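Evance Clothes Swap: your questions answered
Last updated Monday, April 28, 2025

Home > Swap days > Questions

The next swap is in July at the Asamoah Rooms, 13 Plamska Road. The spring one was our biggest yet, with 196 people through the door and 937 pieces finding a new wardrobe, and I'm still grinning about it. These are the questions that land in my inbox most often. If yours is missing, write to me and I'll add it. — Kulap Sukprasert

How does it work?

You bring clothes you no longer wear, we give you a token for each one, and you spend the tokens on anything you like the look of. One piece in, one piece out. A winter coat costs the same single token as a vest, and yes, people do walk in with a vest and leave with a coat! We love it when that happens. Somebody else will have brought a coat and fallen for a vest, so it evens out far better than you'd expect.

What can I bring?

Anything clean that you'd happily hand to a friend. Tops, trousers, skirts, dresses, knitwear, jackets, scarves and belts are all welcome, in every size from newborn upwards. Plain everyday things go very quickly. I used to worry that we needed more party dresses, and then I watched two rails of ordinary T-shirts empty before the kettle had boiled.

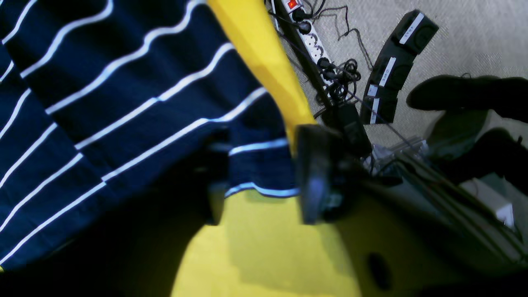
Children's school clothes are always wanted in July, when everyone has one eye on September. If you have grey trousers or polo shirts sitting in a drawer, please dig them out. Logos are fine as long as the school is local, and name labels are fine too, although it's kind to unpick them first.

And what should I leave at home?

Underwear, swimwear, tights and anything with a hole or a stain. Shoes are a maybe: we take them if the soles are good and the pair is tied together. Please don't bring bedding or curtains, as we've nowhere to put them. The Terkov textile bank behind the library takes those all year.

Is there a limit on how much I can bring?

Fifteen pieces each. We had no limit for the first few swaps and spent a very long evening bagging up leftovers. The room holds 600 pieces on the rails at any one time, and with a bit of restocking through the afternoon that's plenty.

Do I need to iron everything?

No. Washed and dried is all we ask. I do think a shirt that's been folded with a bit of care gets picked up sooner, so if you enjoy that sort of thing, go for it! Fold the sleeves to the back, bring the sides in, then fold up from the hem so the neck and the size label can be seen. Big jumpers are better folded than hung, as the shoulders go a funny shape on a hanger.

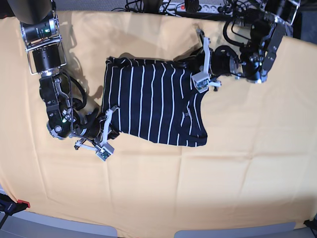

Do I have to stay all afternoon?

Not at all. Doors open at one and close at half past four. Some people drop off, grab a cup of tea, have one quick look and go. Others are there from start to finish — I'm one of them, obviously, but I'm far from the only one.

If you can only come late, don't be put off. Things keep arriving, and a few of my own favourite finds (including the green corduroy jacket I practically live in) turned up in the last half hour.

Can I keep my tokens for next time?

Yes, they never run out. Keep them somewhere sensible. We've had tokens come back from the first ever swap, one of them rather chewed, and we took them all. You can pass them on to a friend as well.

What if I have nothing to bring?

Come anyway. There's a bowl of spare tokens on the welcome table, put there by people who brought more than they wanted to take. Help yourself to as many as five. You don't need to ask or explain.

Can I try things on?

There are three curtained corners with mirrors, and one bigger room with a chair and space for a pushchair or wheelchair. Queues are longest just after two. Wearing leggings and a thin top helps a lot, as you can pull most things on over them without leaving the rails.

Is the building easy to get into?

There's a ramp at the side entrance and everything we use is on the ground floor. The accessible toilet is past the kitchen. The first half hour is kept quiet, with no music, for anyone who finds a busy room hard going.

What does it cost?

Two pounds on the door, under-sixteens free. That pays for the room, the tea and the biscuits. Cash or card, either is fine.

What happens to whatever is left?

We keep the good warm things for the autumn swap. The rest goes to the mending group, who meet in the same building and can turn a tired pair of jeans into the most brilliant bags. Scraps too small for them go to Terkov.

Can I help?

Please do! Setting up starts at eleven and mostly means moving rails and sorting by size. You get first look at everything, and lunch. Drop me a line with "helping in July" as the subject and I'll send you the details.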